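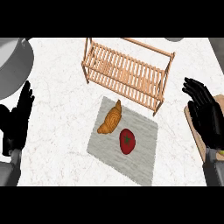 A reader in Wakent asks why bread goes hard when it is left out but crackers go soft. The question is a good one, and the answer begins with water.

Learn > Food Science > Why Does Bread Go Stale?

Reading time: 2 minutes

Bread contains a lot of water, held inside a grain material called starch. During baking, the starch swells and turns soft. As the loaf cools, the starch slowly becomes firm again – even in a closed bag. Some water also moves out into the air.

Crackers are baked until they are very dry. They take in water from the air, and so they lose their crunch.

Stale bread can be made softer for a short time. Ask an adult to warm a slice for 30 seconds, then eat it soon. Never eat bread that has mold on it.

The Drutura Learning Center uses cookies to remember your settings. Accept | Manage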